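Part 3: Your first moka pot brew

Okay, you've rinsed the new parts and read the safety page (please do read it). Now the fun part! I've been making coffee in my Skidura on the little stove at our place in Ridgeway since September, and these are the steps I keep coming back to.

1. Fill the base with water up to just under the safety valve. I like to heat mine in the kettle first.

2. Drop in the basket and add 15 grams of coffee, ground a bit finer than you'd use for drip. I use the Rumero dark roast, but anything fresh will do.

3. Level the grounds with a finger. No tamping!

4. Hold the base with a dry dish towel and screw the top on snugly. Don't use the handle as a lever.

Caution: never cover, block or paint over the safety valve, and never put the pot on the stove without water in it.

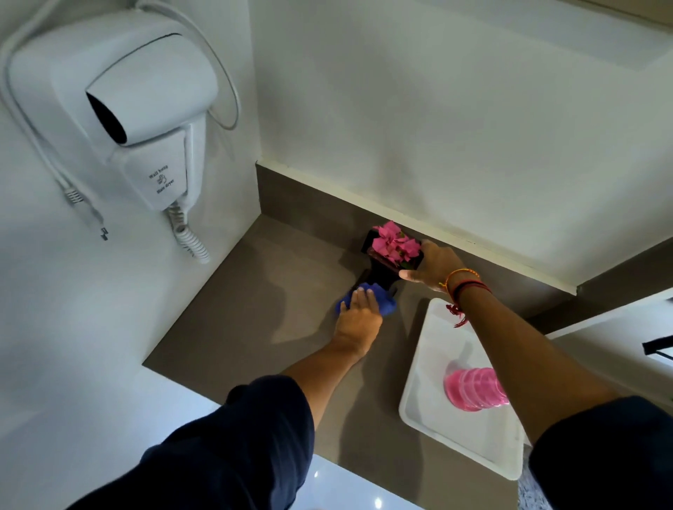

Wall-mounted hair dryer and its coiled cord.

5. Set the pot on your smallest burner, medium-low, with the lid up. Keep the handle away from the flame — mine has a melted spot from the week I got lazy.

6. When the coffee starts coming out in a slow, honey-colored stream, turn the heat down as low as it goes.

7. At the first gurgle, take it off the heat and run the base under cold water for a few seconds. Pour right away.

Note: if it sputters from the start, your heat is too high or the gasket isn't seated. If nothing comes up at all, turn the burner off, let everything cool completely, and try a coarser grind.

Cleaning is in Part 4, along with how to swap the gasket (the Butley ones fit fine).

Last updated March 27, 2023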